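How to Clean and Reseal a Stone Countertop

Reading time: 8 minutes

Stone counters need less care than people think, but the care they do need has to be done in the right order. If you seal over grease, the grease stays. If you seal a counter that didn't need it, you get a cloudy film that takes a whole afternoon to remove. This guide covers finding out what you have, testing it, cleaning it, pulling out stains, and putting on a fresh coat of sealer.

Set aside a morning for cleaning and stain work, and an evening for sealing. Most sealers want the counter left alone overnight, so the evening is the better time.

What you need

- Dish soap with no lemon, orange or vinegar in it
- Two buckets or large bowls
- Microfiber cloths, at least six
- A soft nylon brush
- A plastic putty knife or an old store card
- Isopropyl alcohol
- Baking soda
- Hydrogen peroxide, the ordinary drugstore bottle
- Plastic wrap and painter's tape
- Penetrating stone sealer
- Nitrile gloves

I use the Wullow penetrating sealer, the water-based one. Gorkholm makes a solvent-based sealer that goes on well but smells strong, and I would not use it in a kitchen with poor airflow. Either kind will do the job if you follow the label.

Step 1. Find out what the counter is

Granite, marble, soapstone and engineered quartz all get called "stone" when a house is sold, and they do not want the same treatment.

Engineered quartz is ground stone held together with resin. It does not need sealing. Sealer has nowhere to go and dries on top as a haze. If you have quartz, read the cleaning steps and skip the rest.

Granite usually takes sealer. Some very dark granites are so dense that they don't need it, or need it only near the sink.

Marble takes sealer, but sealer will not stop etching. Etching is the dull mark left when acid touches the stone. Wine, tomato sauce, lemon juice and many bathroom sprays will all do it.

Soapstone is usually oiled or waxed instead and is outside this guide.

If you can get at an unfinished underside, look there. Engineered quartz tends to look even all the way through, and the underside may carry a printed maker's mark. Natural stone usually has a rough sawn underside, sometimes with mesh glued to it. The pattern on top is a weaker clue. A fine, regular speckle can be granite or quartz, and I have guessed wrong both ways. Old invoices or the paperwork from the builder will settle it faster than staring at the counter.

Step 2. Do the water test

Pick three places: beside the sink, next to the stove, and somewhere that gets little use. Wipe them with plain water and let them dry fully. Put a spoonful of water on each one and leave it for ten minutes, then wipe it off and look at the stone.

If the stone is the same color as before, the sealer is still working there. If it has gone darker, water is getting in and that area needs sealing. The dark patch will fade as it dries.

It is common for the sink area to fail and everything else to pass. You can seal only the part that failed. Penetrating sealer does not leave a visible edge if the extra is wiped off properly.

Repeat the test with a few drops of cooking oil only if you are prepared to draw out an oil stain afterward. I don't bother.

Step 3. Clear the counter completely

Take everything off, including the things that never move. The toaster, the knife block and the soap dish all have a ring under them. Unplug small appliances and put them in another room. Pushing them to the far end means you will be lifting them over wet stone later.

Lift off crumbs and dried food with the plastic card, held nearly flat. Do not use a metal scraper or a razor blade on marble or quartz. Metal can leave gray marks that look like scratches and are hard to rub out.

Step 4. Wash and rinse

Fill one bucket with warm water and a small squirt of dish soap, the other with clean warm water. Wash with the first, working in sections as wide as your arm reaches. Rinse each section with a cloth from the second bucket before moving on. Change the rinse water when it looks gray.

Too much soap is the usual cause of a streaky counter. It builds up in thin layers over months. If yours has looked dull for a long time, wash with plain warm water twice before you decide that the stone itself is worn.

Use the nylon brush along the backsplash and around the faucet base, where grime collects in the caulk line. Go gently on old caulk. If a piece lifts, replace the whole bead before sealing and let the new caulk cure for as long as the tube says.

Step 5. Remove the greasy film

Mix equal parts isopropyl alcohol and water in a spray bottle. Open a window, turn off the stove, and make sure there is no pilot light or flame nearby. Spray a cloth, wipe a section, and dry it with a second cloth right away.

This takes off the film that soap leaves behind. It matters most near the stove. Sealer won't go into greasy stone, and you will end up with patches that fail the water test again in a few weeks.

Don't leave the mixture standing on quartz. A quick wipe is fine, but long contact isn't good for the resin.

Step 6. Check the surface in low light

Wait until late in the day, or close the curtains and set a lamp at one end of the counter so the light runs along it. Crouch until your eyes are just over the edge. On clean polished stone, reflections should be soft but unbroken. Streaks of film show up as smears across them. Etch marks show as flat dull spots with a clear outline, often in the shape of a glass or a splash.

Mark anything you find with a small piece of painter's tape beside it. Overhead light hides nearly all of this, so a counter that looks perfect at noon can still need another pass.

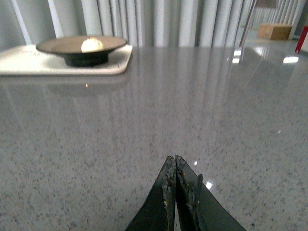

Step 7. Draw out stains

A poultice is a paste that pulls a stain up as it dries. It is slow, but it needs no scrubbing.

For oil stains, mix baking soda with water until it is as thick as peanut butter. For coffee, tea or wine on light stone, mix baking soda with hydrogen peroxide to the same thickness. Don't use peroxide on dark stone, where it can lighten the color. Try either paste in a hidden corner first.

Spread it over the stain as thick as a pencil, going a little past the edges. Cover with plastic wrap, tape the wrap down, and poke a few small holes in it. Leave it for 24 hours, then remove the wrap and let the paste dry out completely. Scrape it up with the plastic card and rinse.

Old stains may need 2 or three rounds. If a stain has not changed at all after that, it is probably an etch mark, and a poultice won't touch it. Polishing powder can help small etches on marble. Jiro sells one in a tub that lasts for years. Larger damage is a job for a stone refinisher.

Step 8. Let the stone dry

Wait at least a full day after the last wet step, and two if the weather is damp. Sealer applied to damp stone traps water and can leave a milky look. Keep people from setting wet dishes on it in the meantime.

Step 9. Apply the sealer

Put on the gloves and open the windows. Tape over any unsealed wood trim, stainless edges or painted walls.

Pour a small pool of sealer and spread it with a clean cloth until the stone is evenly wet. Work one section at a time. Leave it for as long as the label says, usually between five and fifteen minutes. If an area soaks it all up and looks dry, add a little more.

Wipe off everything left on the surface before it dries. This is the step that goes wrong most often. Use a dry cloth, then a second dry cloth, and keep turning them to a clean side. If the stone still feels tacky, there is sealer left on top. Dampen a cloth with a few drops of fresh sealer, rub the tacky part to loosen it, and dry it again.

Very porous stone may want a second coat. The label will give the waiting time. Repeat the water test before deciding.

Step 10. Leave it overnight

Keep the counter dry and empty until morning. Light use is fine after that, but go easy on water and oil for the first couple of days. Hang solvent-soaked cloths outside, spread flat, until they are fully dry. Don't ball them up in the trash.

Keeping it in good shape

Wipe spills when they happen, especially anything sour. Use a board under cut citrus and a trivet under hot pans. Skip vinegar sprays, scouring powder and anything sold for removing lime scale.

Do the water test once a year. I do mine in October, before the heavy cooking starts, and write the result inside the cabinet door. The stretch by the sink usually needs a new coat first, and the rest can go much longer.

Related guides

Replacing Kitchen Caulk Without a Mess
Boateng Cabinet Hinges: Adjusting a Sagging Door
Getting Wax Off a Wood Table
How to Descale a Faucet Aerator
Which Cutting Boards Can Be Sanded

Last updated 2021-08-20 | Contact | Copyright and reuse | Back to top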